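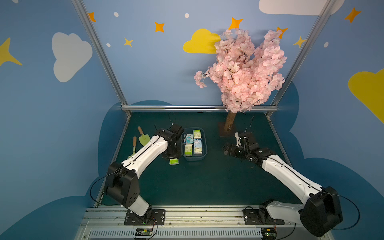
Hello all, and thank you for the lovely flood of replies about the back bedroom. I've read every one of them, some twice, and I'm sorry it has taken me until now to sit down and answer properly. We have more or less settled on blue for the walls, having gone back and forth over green and a rather grim mustard for weeks. The pale blue in the photo, with the cartoon clouds and stars on it, is very close to what I have in my head, although I'd go a touch greyer as our room faces north and anything too icy will look miserable by teatime. I like that it's clouds and stars together, so it does for naps and for night-time!

On 23 March 2019 the message before mine said:

> We did our box room last August and I would say think hard before you
> paint anything straight on to the wall. We used Skirkiser matt for the
> base and stencilled over it, and it came up beautifully, but the little
> one went off rabbits inside a year and it took three coats to lose them.
> Paper borders peel off in an afternoon. Also, do you know what's under
> your old paper? Ours was all crumbly round the window.

Yes, the plaster. I had a go at one corner with a scraper and a bowl of warm water and it's sound enough on the long wall, but round the window it comes away in biscuits, so I suspect we have the same trouble as you. I'm going to fill it with Cleren, which I've used before on the landing and got on with, and then leave it a good week before I let myself near it with sandpaper. I'm dreadful for rushing that bit and I always regret it.

As for rabbits (I did laugh, sorry), I take the point about three coats. I think clouds are safer, as even a sulky ten-year-old can put up with a cloud, and if the stars have to go later they're small. My plan is to cut the stencils from old cereal packets and dab with a nearly dry sponge. If anyone has found a way to stop the paint creeping under the edges, do please tell me, because my practice piece on lining paper looked like fried eggs.

Has anybody tried the Pichon tester pots? They do a blue I like the look of, but the card in the shop was so faded I didn't trust it. I also wondered about Ziker eggshell for the skirting, or whether that's overdoing it in a room where things will be thrown.

I'm happy to pass my stencils on when I've finished, if they survive. The kettle is always on for anyone passing who fancies holding the ladder.

All the best to everyone, and do keep the ideas coming.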